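Notebook, simulation group — April, second entry

Continuing from the stacking failures. Nathalie Goossens wants the nesting task frozen before the Wonanberg heat, so no more changes to the cup mesh after today. The collision hull stays at the coarse setting unless it breaks something else.

State at start of session: task file loads in the Ledesma build, arm homes correctly, both cups spawn upright. Physics step 2 ms. Left the solver alone. The old outside grasp is still in the repository under its own branch and should not be merged. It worked on the straight-sided beaker, but on the tapered cup the contact normals point slightly off horizontal and the cup creeps down the pads during the lift. Raising the closing force only made it creep faster.

Changed the grasp to internal. Fingers go in closed, open against the inside wall, then lift. Width command is now an opening target with the force limit on the outward stroke. The controller did not like this at first: the sign of the force term is assumed in two places, once in the gripper wrapper and once in the contact check. Fixed both. The contact check should have a test and does not.

Approach height was the other problem. The planner treats the cup as solid, so any pose with the fingers below the rim is rejected as a collision. Added an exception for the target cup only. The second cup stays in the collision set, otherwise the upper link takes the short route straight through it.

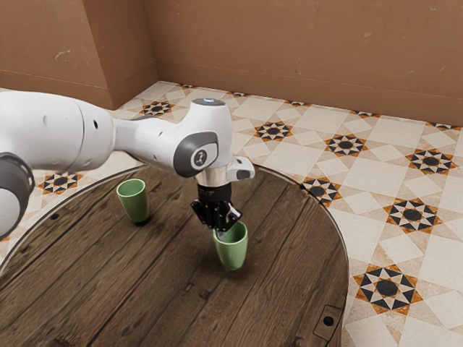
Internal grasp on the target cup, just clear of the tabletop. Second cup still standing, back left.

Ran the batch overnight with randomised start poses and the round table, tiled room as background. 600 episodes requested, 415 logged as successful by the task script. Do not quote that figure yet. The success condition only looks at final cup height relative to the other cup, so a cup that lands on its side at the right height would pass. Semel's rule sheet asks for upright within tolerance as well. Need to add the orientation term and rescore from the saved states; no need to rerun.

Of the failures I opened, most are timeouts in the approach. The wrist turns the long way to reach a yaw that makes no difference to a round cup. Free the yaw in the goal and let the planner choose. A smaller group drops the cup on the transfer, always during the fast segment. Have not looked at these properly.

Rendering: table texture and floor are from the Nunovden pack, unmodified. Both cups share one material, same green. For the vision half of the team this is awkward, as the segmenter joins them into one mask when they overlap in view. Colour randomisation is allowed by the rules, but only in training. Leave evaluation as it is.

To do
Orientation term in success check, then rescore
Free yaw in grasp goal
Test for the contact sign
Slow the transfer segment, repeat 200 episodes with the same seeds
Ask Nathalie whether the mesh freeze covers the mass as well — the current value was copied from the beaker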